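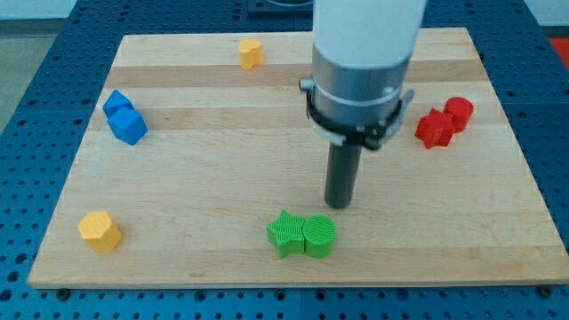
Subject: Re: [tabletop-manip] Zollier pushing kit, worth the price?
From: Sandamali Rathnayake

Hello all,

I answer to the question from Thursday, which I quote below in parts. We have had the Zollier kit in our lab at Padmont since May, so I can say something from daily use. I have no connection with the company, and we paid the normal price.

> We are a small teaching lab and we are thinking to buy the Zollier
> pushing kit for a student project (language commands to a robot arm,
> "push the red star to the green star" and similar). The web page of
> the seller is short on details. Does anybody on this list use it?
> My questions:
> 1. What is really in the box, and does it fit any arm?

In the box you get the rod, the clamp ring for it, 18 printed blocks in four colors, the fasteners, and a USB stick with the drawings and the software. The board is a separate position on the order form. Please look at this carefully, we missed it the first time and had to make a second order, with a second shipping fee.

The rod is a simple straight cylinder with a round tip. The clamp goes around the end of the tool collar and you close it with small screws. They sell two diameters of clamp. You must measure your own flange with a caliper before you order and not trust the table in the PDF. For our arm the table said the small one, and the small one did not close. Talukder, from whom we bought it, exchanged it without discussion, but it took 13 days.

> 2. How do you fix the board? We have a perforated steel table and I do
> not want to drill new holes in it.

No new holes in the table are necessary. Our table is also perforated, a blue one, and the bolts go through the board into the grid that is already there. You will perhaps need to drill the board itself, if your grid is not the same as theirs. We did it on an ordinary drill press, with a piece of scrap wood under it so that the back side does not break out.

The board is made from glued hardwood strips. I was a little afraid that the stripes would disturb the vision part, but for us this was not a problem. The pieces are so strong in color that the segmentation finds them easily on the pale wood. More difficult for us were the bolt heads at the front corners, which are dark, and our first detector liked to report them as objects. We masked the corners in software and forgot about it.

One more point on the board: it is flat when it arrives, but wood is wood. After the heating was changed in our building we checked it with a straight edge and found a small gap in the middle. For pushing this has an effect, as the rod must stay at a constant height just over the surface. If it is too low it scratches, if it is too high it climbs over the lower blocks. We now do a touch-off at four points each Monday morning and correct the plane in the controller. The manual recommends one point. I would say this is not enough.

> 3. Are the blocks good? Someone told me they are just 3D prints and
> that we can make them ourselves.

They are 3D prints, yes. You can see and feel the fine lines on the top faces. The shapes are star, cylinder, cube, hexagon and a small one with round lobes that the students call "the heart", although the packing list calls it something else. For one task we put nine of them on the board and keep the others in a drawer. With all of them on the board the arm has no free way to go, and you will spend your evening watching it push two things when it wanted to push one.

Can you print them yourself? Certainly, the files are on the stick and the license allows it for own use. We printed replacements for a yellow one that was stepped on. But our yellow filament was more orange than theirs, and the color classifier was then confused between the old yellow and the new one. If you print, print the complete set from the same spools and do not mix.

The friction is also different from face to face. When a star is touching a cylinder and you push the star, the cylinder will often roll away to the side. Our students complained about this at first. I think it is good for learning, a pusher with one contact point has exactly this problem and they have to plan for it. The most useful exercise we have is "separate the two green pieces", which sounds easy and took one group a whole week.

> 4. What about the software? And what did you pay in total?

The software is the weak part. There is a driver example, a calibration script and a small viewer. The calibration script works well. The viewer stopped to work after an update of our system, and the answer from the support was to use the old version. We do not use the viewer anymore, we log the tip position and the camera pictures with our own code. If your students can write this (mine could, with some help), you lose nothing. If they are beginners, please plan two or three weeks extra.

We paid 293 dollars for the kit without the board and without shipping. I do not write the price of the board here, it has changed since our order and I would give you a wrong number. Ask Talukder for a quote with both positions on it.

> 5. Did you compare with the Drenton set? It is cheaper.

Only for a short time. A colleague lent us the Drenton set for two days. The rod there is thinner and it bent a little when we pushed against the edge of the board by mistake, which happens with students. The blocks were smoother and looked nicer, but there were only cubes and cylinders. For sentences such as "push the red star next to the red cylinder" you want more shapes, otherwise the language part of the project becomes too simple. If you need only pushing of cubes for a control course, I would take the Drenton and save the money.

For your project I would buy the Zollier kit again. Order the board together with it, measure the flange first, and set a force limit in the controller before the first student touches the program. We set ours quite low and the arm stops when the rod presses on something that does not move.

I can send you our mask file and the four-point touch-off script. Write me off the list and tell me which controller you have, there are two versions and they are not compatible.

Best regards,
Sandamali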